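Search books, authors, series

Cleditz Cycle gets a fourth book, and readers are already split

January 22, 2021

Short one today, lots going on. The fourth Cleditz novel is out this week from Andlow Press, 203 pages, hardcover and ebook together. Audio comes later - no date yet. Early reader copies went out at the start of January and the first reviews are up.
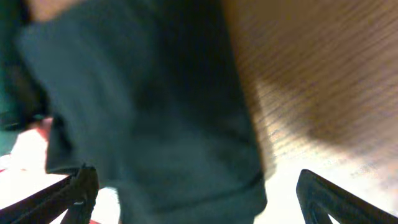
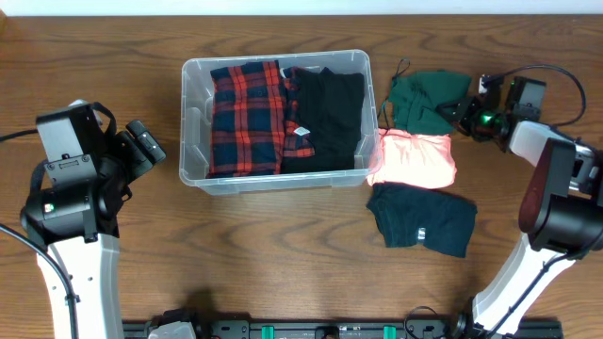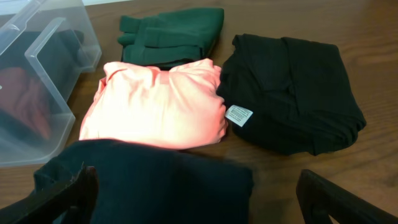
Too short, according to Clenomow, one of the first to post a review on the Masri readers' board: the third book took its time with the river towns and this one rushes through them, and the ending feels like it was meant for a longer novel. Still four stars. "I read it in one night and was annoyed by breakfast," the review goes on, "but I will buy the next one."

Others on the board liked the faster pace. Several said book three dragged in the middle and that they nearly gave up on the series there. A few parents asked about age range. Andlow lists it as 9 and up, same as before, though one chapter near the end is darker than anything in the earlier books and a couple of reviewers thought the publisher should of said so on the jacket.

No spoilers, but the sister is back. She has her own chapters now, every other one, in first person. That was the biggest complaint from fans of the original voice and also the thing most people praised. Go figure.

First printing sold out at the Masri store on day one. More copies are on order and should be in by the end of the month. The store is also doing a signed edition, 200 copies, numbered, one per customer. Preorders for those open Monday morning at the counter only - no phone, no email.

The box set of the first three books is back in print too, with new covers. Same text inside, but the map in book 2 has been redrawn and the misspelled village name is finally fixed. Old covers are still on the shelf at a lower price while they last.

As for a fifth book, Andlow would only say that one is under contract. No title, no date. The last page of the new one does say "end of part one," wich has the board guessing already.

The reading group takes up the new book next month. Sign-up sheet is by the register. Please finish the first three before you come, the talk will cover all of them.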